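# Visiting the Zornidberg Automation Hall: Frequently Asked Questions

The Farkas Institute opens its automation hall to the public twice a year. Please read the answers below before registering. Page last revised 15 Oct 2025.

## Who may attend?

Anyone aged 12 or older. Visitors under 16 must come with an adult. School groups should write to Katalin Barta at the visitor office before reserving places.

## Is there a charge?

Admission is free, but registration is required. The hall admits 81 visitors per session, and places are given out in the order in which requests arrive.

## What will be demonstrated?

The main demonstration is bin picking, presented by Kazuhiro Murakami and Dilani Munasinghe. A robot arm works over a gray bin holding long blocks in reddish brown and dark green. Staff explain how a grasp is planned and take questions between runs — please hold yours until the arm has stopped.
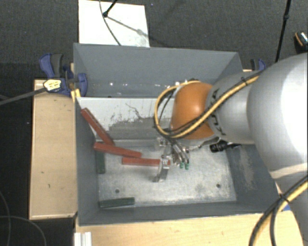 ## How long does a session last?

Each session lasts 90 minutes, including a short safety talk in Room 605. Visitors who miss the talk cannot be admitted to the hall floor.

## May I take photographs?

Yes, without flash. Tripods are not permitted. Filming for publication requires written approval from Tamás Illés.

## Is the hall accessible?

The entrance, the hall floor and the restrooms are step-free. Seating is available on request. The September session was fully booked, so requests of this kind should be made when registering.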